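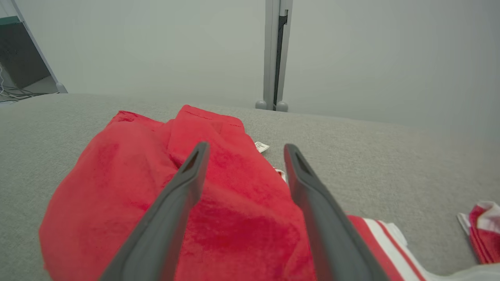

By the counter staff at Wusodell

Questions we get asked

How old is the firm, really?

The sign says 1837 and the sign is right, give or take a sign-painter. That was the year the first oven was lit on the Iltier road, for a miller who had been left with more flour than customers. We have the receipt for the bricks. We do not have a receipt for the flour, and the family has always been a bit vague on that point.

Is it still the same family?

Yes, by way of two sons-in-law and a cousin. The name over the door changed once, to Hsu, when a daughter married and her husband paid for the new window. It changed back when the window broke.

Is it still the same oven?

No. The present one is the third, and was put in around 2000. The second is still behind the wall of the flour store. It was cheaper to brick it in than to take it out, and on damp mornings the staff hang their coats on its door handle, which sticks out through the plaster.

What is a Prollonness?

A flat, dark loaf with caraway and a split down the middle. It was first made for the quarry carts, where it had to survive being sat on. People from outside the area sometimes ask for it sliced. We will do it, but we will sigh.

Can I have the recipe?

Rye, wheat, water, salt, caraway, and a sour starter that gets fed before anybody else in the building. The quantities are painted on the wall above the mixer in pounds and ounces, and three of them are wrong. Everyone who works here knows which three.

Is the starter the original one from the first oven?

We would love to say yes, and the old leaflets did. The truth is that it died in a hard winter between the wars and was replaced with a jar from the chapel house, whose starter had come from us in the first place. Make of that what you like.

Do you have other shops?

There are two: the old one in Iltier and a smaller one by the bus station. There was briefly a third, at the seaside, run on the theory that holidaymakers want rye bread. They wanted chips.

What time should I come?

We open at 5 in the morning for people on early shifts and for those who have simply given up on sleep. The Prollonness comes out at half past six. By eleven you will be choosing between a seeded bap and a different seeded bap.

Do you take orders for Christmas?

Yes, from the start of December, in person or by phone. Please spell your surname. Each year there is one box left over with a name on it that we can't read, and we eat it.

Are your loaves suitable for vegans?

The Prollonness and the plain white are. The lardy cake is not, and never will be.

May I bring my own bag?

Please do. Shake it out first.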